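Print | E-mail

Checked Cloth Folding and Laying Set: README

Published October 18, 2025, by the Clistodholm Textile Records Office

**1. Contents**

The set documents the laying of household cloths on flat surfaces before folding. It holds 2,214 records from 20 cloths. Plain, striped and checked cloths are included. Each record gives the cloth identifier, the surface, the stage of work and a short note on condition.

**2. Stages**

Records are assigned to one of 5 stages: laid, smoothed, half fold, quarter fold and stacked. A cloth may be marked "laid" while small wrinkles remain. It is marked "smoothed" only after a second pass by hand.

**3. Checked cloths**

Gray cloths with a white grid are filed under the group name Ademis. The grid serves as a guide when edges are brought together. Bends in the lines are recorded in the condition note and are not corrected.

**4. Known issues**

Entries made in August use the older group name Vlad for striped cloths. Both names remain valid in searches. In 8 records the surface field is blank.

**5. Use and requests**

The set may be used for teaching and research with credit to the Office. Requests for the Zovetti supplement should be made in writing.

This site uses cookies. By continuing, you accept our cookie notice.

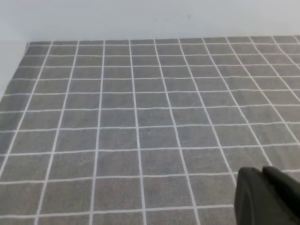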